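23 November 2023

Shelf life of the butter biscuits, second round

Started the second round today with the Delavero flour, same recipe as in August. The only change is the resting of the dough, two hours in the cold room in place of one night. Concetta D'Amico asked for this because the night rest blocks the shelf which the bread people need.

Dough weight after mixing was 519 g. I had expected a little more, so I checked the bowl and the paddle, and there was dough left under the collar of the paddle. Must scrape better next time. I did not add it afterwards, it was already warm from my hands.

Oven: the left side still bakes darker. I turned the tray at half time, but the row near the door stayed pale. Jagadeesh Nambiar thinks the fan is slow when the oven is full. I will write the position of each biscuit on the paper under it, so that we do not mix the pale ones with the dark ones in the tasting.

Packing. In August we used bags and the biscuits became soft at the edges before the middle, which surprised me. Now we compare bags with tins. The tins are from Velau, with paper cups inside and a loose lid. I don't yet know if a loose lid is tight enough for this climate. Perhaps a strip of tape around the lid for half of the tins, and the other half without. 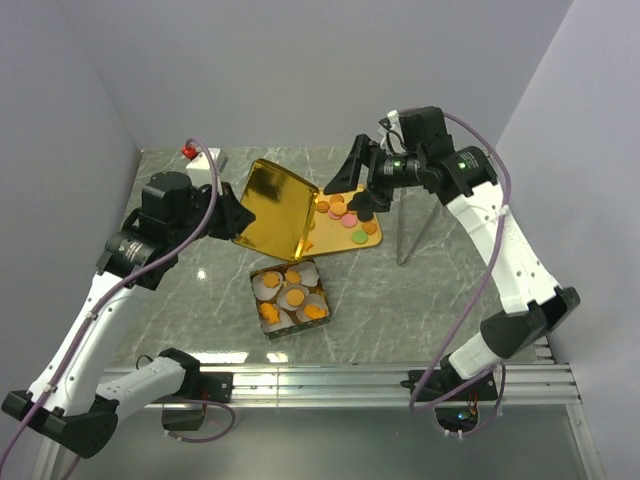
Ward Van Dijk read the plan and wrote in the margin that the tape will decide everything, and that we should first weigh the tins closed, every morning, before anybody opens one for tasting. He also wants a dish of salt in the cupboard to keep the humidity steady. I agree about the weighing. For the salt I have to ask which one he means, his handwriting is not easy.

The balance goes up to 2,000 g, so a full tin is no problem. But I noticed that it drifts when the door to the corridor is open. Checked with the 1,000 g weight: correct with the door closed, not stable with the door open. Please close the door.

Tasting: Manikandan D'Souza prepares the sheets. Last time the word "crisp" was understood differently by each person – for Christos Spanos it was the sound, for me more the first bite. This time two separate lines, one for sound and one for bite.

Still open:
Poojary has not confirmed the second lot of butter.
The hygrometer shows a low battery, new one ordered.
Label the bags on both sides, the ink comes off when they are handled.
Ask Bollwood if their lids have a seal inside, and what is the price for a small quantity.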